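Speaker notes, Monday, January 25, 2021
Pimov project: collecting examples by hand

(Wait for people to settle. Slide 1 is just the title, so don't hurry off it.)

Good morning, everybody, and thank you so much for coming out on a Monday. I'm going to talk about the part of Pimov that tends to get one line in the write-up, and that's the collecting: where the examples come from, who gathers them, and how we decide which ones to keep.

Slide 2. Remind them where we started. In August we had 53 usable examples, all of them on one kind of cloth, and I was terribly proud of every one. The model we trained on them could manage that cloth on that floor and very little else. (Pause here, people usually laugh.)

Slide 3. We now have 738. Say the number slowly. The big change was moving to hand-held grippers, so a person can simply walk up to a thing and pick it up while the camera on the gripper records.

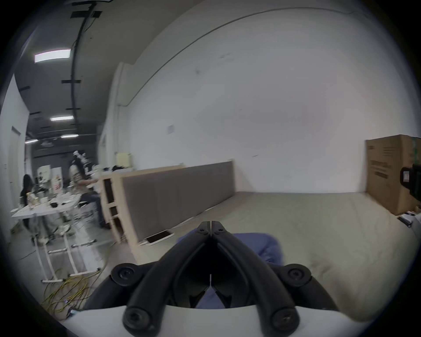 Soft things are still the hardest, and I could go on about them all morning (don't!). A box has edges you can plan for. Cloth folds a new way every time you let go of it, so we ask people to drop it again between takes and leave it however it lands, even when they're itching to straighten it out.

Slide 4. The routine. Each session is 12 takes, then a break, and please do mention the break, as tired hands make jerky recordings. Close the fingers slowly. Keep the tips in view the whole way. If you miss, carry on and try again in the same take, and mark it as a miss afterward. We used to throw those away, and I still wince when I think of it.

Slide 5. Sorting. Mandex is our labeling tool, and 2 people go through every take separately. Where they disagree, the take goes into the Babaei folder and we look at it together on the big screen.

Slide 6. Next up is Kandent, our second site, with different floors and different light. Ask if anyone would like to come and collect with us.

Questions. Leave the contact slide up.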